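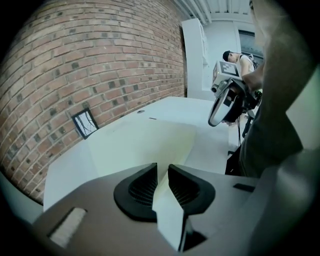
Pale block or panel, apparently gripped, at two black finger pads, brick wall behind.

Nulora: my Cluriretti run log

Last updated: January

Hi! You've found Nulora, a log of 905 runs of Cluriretti, all played by me, all typed in by me, mostly with a controller still in my lap. If you've never played it, Cluriretti is a dungeon crawler where you start in a harbor town called Nenitz, walk down through a stack of flooded floors, and die. Then you do it again with slightly better shoes. I love it very much and I have given it more evenings than I should have.

I started keeping notes when I got into an argument on a forum over whether the Lamplighter is a bad character or whether I was just bad at the Lamplighter. (I was bad at the Lamplighter.) The notes became a text file, the text file became a spreadsheet, and people kept asking me for the spreadsheet, so I've cleaned it up and put it here where I can fix mistakes without emailing everybody a new copy.

What you get

Three files, all plain text, all small enough to open in whatever you've got.

- runs.csv – one row per run, 905 rows, 27 columns. It's the main thing.
- deaths.csv – one row per death, with the floor, what killed me, and what was in my bag. Wins aren't in it, and neither are abandoned runs.
- notes.txt – the free-form comments I typed at the end of a run. Swearing has been left in. Spelling too.

The run_id column ties them all together. It's a plain number that goes up by one each time I start a new game, so sorting by run_id gives you the order I played them in.

There's no code in here. I had a script that drew charts but it was held together with tape and it assumed my folder names, so I took it out. Any spreadsheet program will do the job.

The columns people ask about

character – one of the 6 starting characters: Lamplighter, Ferryman, Cook, Twin, Deserter, Bellmaker. The Twin is logged as a single character even though you control two bodies. If one body dies and the other keeps going, the run keeps going, and I put "solo" in the flags column.

floor_end – the deepest floor I reached. Careful, it's not always the floor I died on! If I ran back up to use the well and got killed on the stairs, floor_end still shows the deep one and deaths.csv shows the real one. I've seen two people trip over this already and one of them was me.

result – win, death, quit or crash. "Quit" means I gave up on purpose. "Crash" means the game did it for me. The crashes mostly come from the old version of the eel room, which used to lock up if you threw a lantern into the water while the eel was turning.

minutes – play time off the in-game clock, pauses included. So if you see a huge number next to a floor three death, I went and made dinner. I thought about taking those rows out and then decided it was more useful to leave them alone and warn you.

shop_first – the first thing I bought in Nenitz, spelled how the game spells it. Blank means I bought nothing, which I do more than I'd recommend.

seed – the run seed, copied off the pause menu. Blank for a lot of the early ones, see further down.

mood – one to five, typed in before the run starts. Silly column, I know. I added it for fun and it has turned into the one I get the most messages about.

How I logged it

I played on one machine, on the normal difficulty, with the assist settings off the whole way through. I have a short checklist that I follow at the start of a run (character, seed, mood, first purchase) and another when it ends. The bits in the middle, like which shrines I picked, come from the recap screen the game shows you after a death. After a win you get the credits instead and there's no recap, so for wins I had to keep a running list on a notepad. Some shrine choices in winning runs are missing as a result and I've marked those cells with a question mark. A question mark always means "I don't remember." An empty cell means "nothing happened."

The first 300 runs were written on paper and typed in later. My handwriting is not great after midnight. For those runs the seed column is empty, the minutes are rounded to the nearest five, and a couple of item names are my best guess. From run 301 onward everything was typed the same evening, and I trust it a lot more. If you're doing anything careful with item choices I'd start from 301 and treat the rest as a bonus.

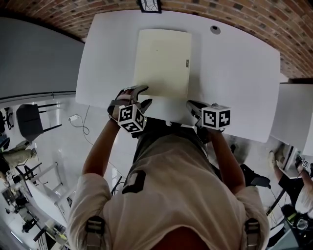
Game versions

Cluriretti got three patches while I was logging. The version column holds the number from the title screen. The patch that matters is the second one, when the Ferryman's pole stopped hitting through walls and the Bellmaker got her second bell. Ferryman win rates before and after that patch should not be pooled! He was a monster before it. I had a streak with him that I'm still a bit smug about, and nearly all of it was me poking things from the next room over.

The third patch moved the shrine on floor four and renamed a bunch of food. I've kept the old food names in the old rows. If you need them to match, "hard biscuit" became "ship's biscuit" and "broth" got split into two different soups, so there's no clean mapping for that one, sorry.

Things this log can't tell you

It's one person. I have habits. I turn left at the first fork nearly every time, I hoard keys, and I will not use the cursed oar because I don't like the noise it makes. So if you look at the numbers and find that the cursed oar is terrible, you've only found out that I never pick it up unless I'm already in trouble.

I also got better as I went along (you'd hope so), which means anything I played more of late on looks stronger than it should. The Bellmaker is the worst case. I ignored her for ages and then played almost nothing else for a stretch, with all that practice behind me, and on paper she looks unbeatable. She's good. She's not that good.

Character picks weren't random. I picked who I felt like playing, and on low mood evenings that was usually the Cook, because the Cook can eat almost anything and it's very relaxing. Please keep that in mind before you tell me that the Cook makes people sad.

And there's nothing in here from the daily challenge mode or from co-op. I tried logging co-op and it fell apart right away, half the interesting stuff was happening on somebody else's side of the map.

The Caron rows

A few people have asked why older copies of this had rows marked "Caron." Caron is the fan-made expansion that adds a second town and a long boat section. I played it for a while and put those runs in the same sheet, which was a mistake – the floors are numbered differently and the item pool is much bigger. They've been pulled out, and they aren't part of the 905. I'd like to clean them up and put them out separately at some point, but the boat section needs its own columns and I haven't worked out what those should be. If you've logged Caron yourself and have a layout you like, I'd love to see it.

If you have an old copy with Caron rows in it, please swap it for this one. The run_ids have changed, so don't try to merge the two.

Using it

Take it, chart it, put it in your video, use it to win an argument. I'd like a mention of Nulora somewhere if you publish something, and I'd like a link even more because I want to read it! You don't need to ask first. The only thing I'd ask you not to do is repost the notes file with the comments tidied up, people have done that and then I sound like a very calm person.

I have no connection with whoever makes Cluriretti or Caron. There are no game files in here, no sprites, no music, no save files. Just what I typed.

Found a mistake?

Open an issue and give me the run_id and the column. I still have the paper for the early runs, in a shoebox, so most things can be checked. What helps me most:

- the run_id
- what the file says now
- why it looks wrong to you

Known problems I haven't gotten to yet: run 112 has a win and a death (I think I wrote two runs on one line), the Deserter is spelled with two s's in a handful of rows, and the flags column uses both commas and semicolons. I keep meaning to sort out the flags. If somebody wants to send a fix for that one I'll merge it the same night and be very grateful.

I'm still playing, by the way. New runs go in a separate sheet for now and I'll add them in a batch after the next patch lands, with a note in this file on which rows are new.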